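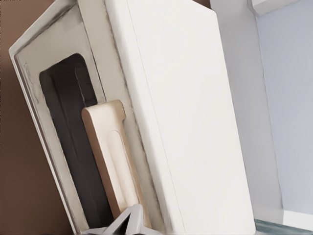 Chapter 9. Which Gripper for Which Handle?

I like to start comparisons in simulation – it's cheap, and I can't trap my thumb. The simulated view that opens this chapter has the fingers just below a long beige handle, with a dark recess behind it. Look at the dark gap between the fingers!

In this chapter we'll put two grippers, the Morkthorpe and the Oltach, through 400 tries each on handles like this one. Kamonchanok Limsakul wrote the controller, and we won't touch it until Chapter 11 (tempting, I know). Change the fingers and the controller together and you'll have no idea which one helped.

Before you read on, jot down where you'd want the fingers to close, and keep the note for section 9.2.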